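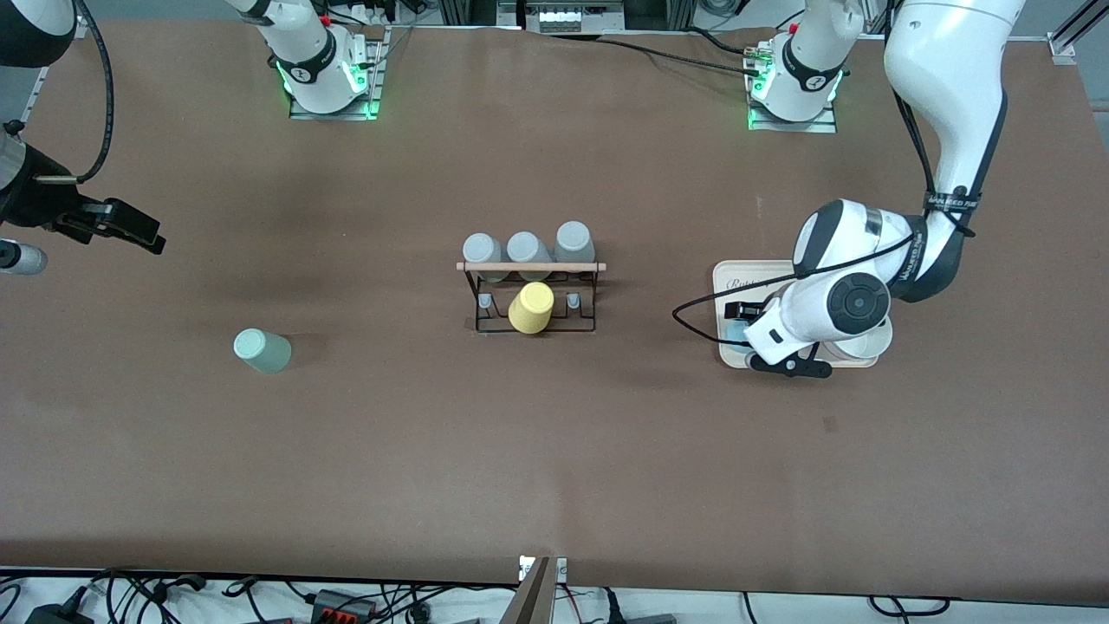 Sigita Bite reckons I should have folded the queens before the flop and gone to get a sandwich. Her words, more or less, sent at gone midnight, after I'd typed out the whole hand for her on my phone with one thumb. She may well be right. Still cross.

13 Jul 2022, quick one before work.

So. The Lomell summer event. Same room as always, upstairs, carpet that grabs your chair legs. Buy-in was 40 and you started with 2,000 in chips, which sounds like plenty until the blinds go up and suddenly it isnt. I told myself I'd play tight for the first two levels. Managed one.

Early on, nothing. Folded, folded, won a small pot with ace-ten when everyone missed. Lost it straight back with a pair of eights I should have let go on the turn. Tea was awful. Moved tables at the break and got put directly to the left of a bloke in a Herano cap who raised every other hand. Good seat in theory. You get to act after him. In practice I sat there waiting for something decent and got nine-four over and over.

Then the queens. I had 831 left (yes I counted, three times, it doesn't get bigger). The cap raises. I shove. Folds round to the big blind, who hadn't played a hand since the break, and she calls before I've got my chips over the line. Cap gets out of the way. She has kings.

Flop had a queen in it. I stood up! I never stand up. Turn a blank, river a king. Sat down again, then had to stand up again to leave. Long walk past the other tables.

Sigita's argument is that the big blind wasn't the problem, it was me getting down to 831 in the first place, and that I'd been bleeding chips on hands I "wanted to see". Fair. But fold queens pre with that stack? No. I'd shove them again tomorow. She says that's exactly what's wrong with me.

Went and watched the cash game for a bit. Limits too high for me. Jõgi was in there with a mountain in front of him, as per usual, eating crisps with his left hand so the cards stay clean.

Final table was down to 6 when I left for the last bus. The woman with the kings was still in, second in chips by the look of it — so at least I lost to someone useful. Didn't hear who won. Vitska usually put the results up but there's nothing on their page yet.

Next one I can get to is probably not till February, what with shifts. In the meantime it's the kitchen table game, small change only, and I'm keeping a note of every hand I call "just to see". Sigita wants it sent over at the end of each month. Right, late, off.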